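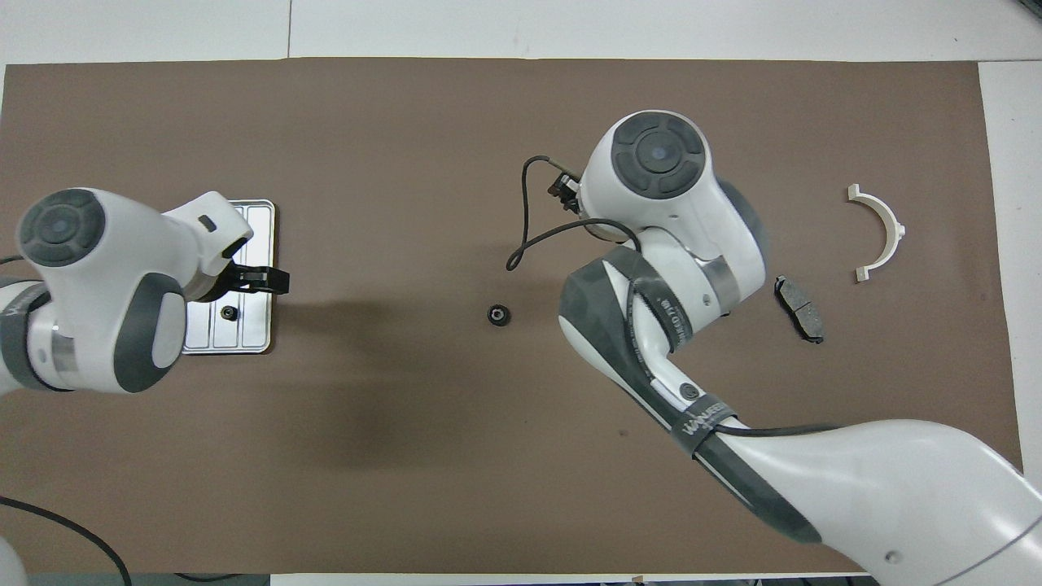

Aksel Bech
Bench technician, handling cell

Open day notes, May

Visitors from Rennie came through in two groups, first one at 9:30. Wilma Baxter did the introduction in the hallway and I had the two-arm table. Writing this up the same afternoon so Alistair has it before he changes the schedule for the next visit.

Parts on the mat for the demo: grommet, brake pad, the white half-ring, and the metal tray under the left arm. Brown mat again. I prefer it to the bare table because small parts don't skate when a finger touches them, but the black grommet would be easier for people to see on something lighter. Will ask Rhona Dalgleish if there is any of the pale stuff left in stores.

Ran the grommet-to-tray task for the first group. Six tries, two misses, both on the grommet. Each time the fingers closed a little high and it rolled out. I dropped the approach height by 2 mm between groups and the second group saw no misses, though we only had time for a few runs. Not enough to call it fixed. Log entry is 293 if anybody wants the joint data.

The brake pad got the most questions. People wanted to know how we pick the grip points on a curved part. I said by hand for now, which is true. Niall Galbraith got asked about cycle time and told them we hadn't tuned for speed — good answer, we should all give that one.

Cable on the right arm needs attention. The thin one at the wrist hangs in a wide loop and I don't like it over the work area. Wants a clip closer to the elbow. Same goes for the cable across the near left corner of the mat, could be run behind.

One man from the second group asked to jog the arm himself. I said no and Wilma backed me up. If we want hands-on next time we need the slow mode set up and signed off first.

To do: clip for wrist cable, pale mat, repeat the grommet runs at the new height, send Rennie the part list they asked for.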